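Notes rédigées en vrac le soir de la journée portes ouvertes, remises à peu près en ordre le lendemain matin. À relire avant diffusion hors labo.

# trorkow-portes-ouvertes

Données et notes de la démonstration « linge et couchage » montée par l'atelier Grallard pendant les portes ouvertes du site d'Ambaye, en avril. Le dépôt sert à deux publics : ceux qui sont passés et veulent retrouver ce qu'ils ont vu, ceux qui veulent charger les fichiers. Pour les seconds, aller direct à *Format*.

Trorkow = nom du projet. Grallard = l'atelier. Ambaye = le bâtiment. Drurkville = le deuxième site, prochaine démo là-bas (voir fin). On nous a posé la question toute la journée, donc c'est écrit.

## État

- version 2 du dépôt, la première avait des horodatages décalés, ne plus l'utiliser
- 77 épisodes gardés après tri
- 1278 fichiers en tout, annotations comprises
- environ 200 Go décompressé, prévoir de la place
- annotations : faites pour le linge, partielles pour le reste
- pas de découpage train/test fourni

## Ce qui était montré

Collecte de gestes sur un lit. Une personne travaille avec une pince à main de chaque côté, fait la tâche normalement (enfin, presque), et on enregistre. Pas de robot autonome ce jour-là. Plusieurs visiteurs s'attendaient à un bras qui fait le lit tout seul et on a passé pas mal de temps à expliquer que cette étape vient après.

Tâches au programme :

- étaler un tissu froissé
- rabattre un coin
- ramener un tissu vers la tête de lit
- lisser la couette
- déplacer un oreiller

Les deux dernières ont été faites surtout en fin de matinée, peu d'essais. Le gros du jeu c'est l'étalement.

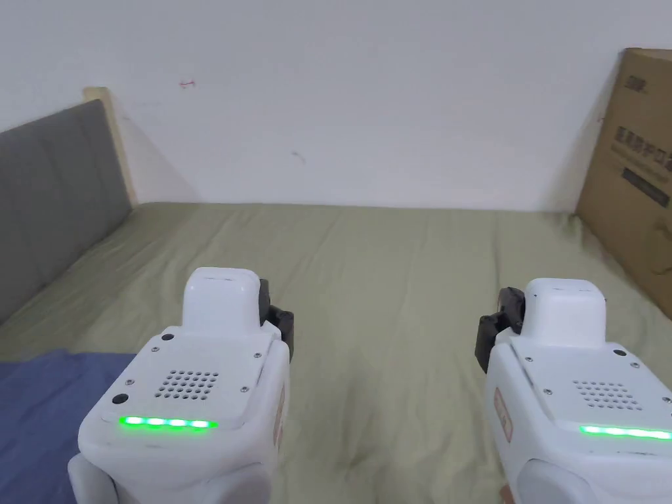
Côté public, on avait prévu des passages courts, par petits groupes, avec une explication devant la porte puis la démo dans la chambre. Ça a tenu jusque vers onze heures. Ensuite les groupes se sont mélangés, les gens revenaient avec quelqu'un à qui montrer, et l'explication se faisait en même temps que l'enregistrement. Conséquence directe sur les données : les épisodes du matin sont plus propres au son et en rythme que ceux de l'après-midi. Le champ `plage` permet de filtrer.

L'audio est retiré de tous les fichiers publiés. Trop de conversations. Ne pas demander la piste d'origine, elle a été effacée.

## Déroulé d'un épisode

1. Remise en place du lit et du tissu. Variable, voir le champ `depart`.
2. Lancement de l'enregistrement, annonce à voix haute de la tâche.
3. Pinces ouvertes au-dessus du lit, petite pause immobile pour la synchro.
4. Tâche.
5. Retour en position ouverte, arrêt.

L'étape 3 saute dans certains épisodes de l'après-midi. La synchro y est refaite à la main, `synchro: manuelle`. On pense que c'est bon à l'image près mais pas vérifié partout.

Un épisode raté est gardé s'il est complet. Raté = le tissu est retombé, ou l'opérateur a abandonné. Les deux cas sont distingués dans `issue`. Ceux où un visiteur est entré dans le champ ont été jetés, sans exception, même les beaux.

## Questions des visiteurs

Recopiées du cahier posé à l'entrée, reformulées. Peut servir pour Drurkville.

**Pourquoi un lit ?** Les tissus sont pénibles. Un bloc rigide, on sait où il est quand on l'a pris, un drap change de forme partout à la fois. Et le lit est grand, il faut les deux mains.

**Pourquoi des pinces et pas des gants ?** On veut que la personne ait la même contrainte que la machine. Deux doigts, pas plus. Avec un gant on triche sans s'en rendre compte, on glisse un pouce dessous, on coince avec la paume.

**C'est fatigant ?** Oui. Les opérateurs tournaient. Le bras gauche lâche en premier chez la plupart des droitiers, à tenir en l'air pendant que l'autre fait le boulot.

**Ça marchera sur mon lit à moi ?** Aucune idée pour l'instant. Un seul lit dans ce jeu, une seule chambre. Voir *Limites*.

**Vous filmez les gens ?** On filme des mains et un lit. Affichage à la porte, accord signé pour les opérateurs, suppression des passages avec visiteurs.

**Je peux essayer ?** Question la plus fréquente de loin. Réponse : oui, après seize heures, sans enregistrement. Les enfants s'en sortaient très bien avec le tissu, mieux que plusieurs collègues.

## Format

```
trorkow-portes-ouvertes/
 episodes/
 <id>/
 tete.mp4
 pince_g.mp4
 pince_d.mp4
 ouverture.csv
 meta.yaml
 annotations/
 outils/
 LISEZMOI.md
```

`tete.mp4` = vue d'en haut, à hauteur de tête. `pince_g` et `pince_d` = vues embarquées sur les pinces, grand angle, forte distorsion. Non corrigée exprès. Les paramètres de calibration sont dans `outils/calib/`, une calibration par pince, ne pas les intervertir (on l'a fait, ça se voit pas tout de suite).

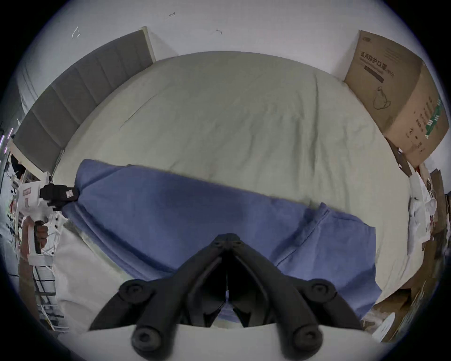 *Vue embarquée : pince noire devant le tissu bleu froissé, seconde pince tenue en main gauche.*

`ouverture.csv` donne l'écartement des doigts, normalisé entre fermé et ouvert. Pas de mesure d'effort. Colonnes :

| colonne | contenu |
|---|---|
| `t` | temps depuis le début de l'épisode, en secondes |
| `g` | ouverture pince gauche |
| `d` | ouverture pince droite |
| `ok` | vrai si les deux mesures sont présentes |

Quand `ok` est faux la valeur précédente est recopiée. À masquer si vous entraînez dessus.

`meta.yaml`, les champs utiles :

- `tache` : étaler, rabattre, ramener, lisser, oreiller
- `depart` : boule, plié, travers, libre
- `issue` : reussi, retombe, abandon
- `plage` : matin, apres-midi
- `synchro` : auto, manuelle
- `remarque` : texte libre, souvent vide, parfois pas très poli

Les accents sont absents des valeurs sauf `plié`, oubli de notre part, on le laisse pour pas casser les scripts de ceux qui ont déjà téléchargé.

## Charger

```
python outils/lire.py --episode <id> --vue pince_g
python outils/filtrer.py --tache etaler --plage matin
```

`lire.py` ouvre une fenêtre avec la vue demandée et la courbe d'ouverture en dessous. Sous certains systèmes la fenêtre s'ouvre noire, redimensionner un coup et ça revient. `filtrer.py` écrit une liste d'identifiants, rien d'autre.

Attention, `filtrer.py` attend `etaler` sans accent, et `plié` avec. Cf. plus haut.

## Annotations

Faites à la main par l'équipe, sur les vues embarquées d'abord, puis relues sur la vue tête. Segments marqués : approche, prise, transport, lâcher, reprise. La limite entre approche et prise est discutable sur du tissu, un doigt peut toucher longtemps avant de tenir quoi que ce soit. Règle adoptée : la prise commence quand les doigts se ferment dans le csv. Simple, parfois faux.

Pas de masque de segmentation. On en avait promis à deux personnes pendant la visite, désolés, pas le temps.

## Limites

- Chambre unique, lit unique, même éclairage ou presque.
- Le décor n'a pas été vidé. Cartons contre le mur, au fond à droite du lit, visibles dans beaucoup de vues. Un modèle peut s'en servir comme repère, on s'en est rendu compte en essayant.
- Tissus unis. Rien de rayé ni d'imprimé dans les tâches.
- Opérateurs tous habitués aux pinces. Gestes plus fluides que ce que ferait un débutant.
- Présence du public : certains opérateurs accélèrent quand on les regarde. Sensible sur les épisodes d'étalement, moins ailleurs.
- L'après-midi est moins bien tenu que le matin, déjà dit.

Usage prévu : imitation, étude de la coordination à deux mains, tests de synchro multi-vues. À éviter : évaluer la robustesse à un nouveau lieu, il n'y en a pas dans le jeu.

## À refaire autrement pour Drurkville

- séparer franchement l'explication et l'enregistrement, deux pièces si possible
- un écran de retour pour le public, les gens au fond voyaient des dos
- batteries de rechange chargées LA VEILLE
- feuille de tâches affichée en gros, on a annoncé deux fois « rabattre » pour un étalement (corrigé dans les meta)
- un autre lit, une autre tête de lit
- commencer les essais libres plus tôt, c'est ce que les gens retiennent
- ranger les cartons, ou alors les bouger entre les épisodes et le noter

La salle de Drurkville est plus grande mais l'accès se fait par un escalier étroit, le lit devra être monté sur place. Date pas fixée.

## Licence, contact

Utilisation libre pour la recherche et l'enseignement, citer « Trorkow, atelier Grallard, portes ouvertes d'Ambaye ». Pour un usage commercial, écrire avant. Les images peuvent être reprises dans un support de cours sans demander.

Erreurs, fichiers illisibles, épisodes mal étiquettés : ouvrir un ticket avec l'identifiant de l'épisode et la vue concernée. On répond en général dans la semaine, sauf pendant les collectes.

## Journal

- v2 : horodatages corrigés, audio retiré partout, champ `plage` ajouté
- v1 : mise en ligne le soir même, trop vite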